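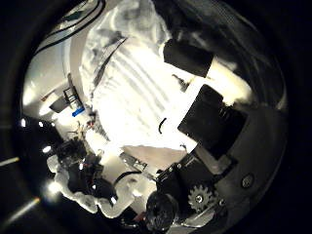

July – cloth grasp, wrist cam policy, cont.

Still on white cloth. Middle of the cloth nearly blows out in the wrist view, only the folds give any gray to work with. Pads read fine, black on white.

Retrained on the Onddale set, 4000 steps, then 300 more with exposure jitter. 30 trials each on the Grunik arm. Jitter version closes later and gets more fabric between the pads. Old one still pinches at the first fold it finds, 2 layers if lucky.

Sayce baseline not rerun yet, config is on the old machine.

To do:
– lower exposure, same checkpoint
– check gear backlash befor next batch
– cream cloth, same poses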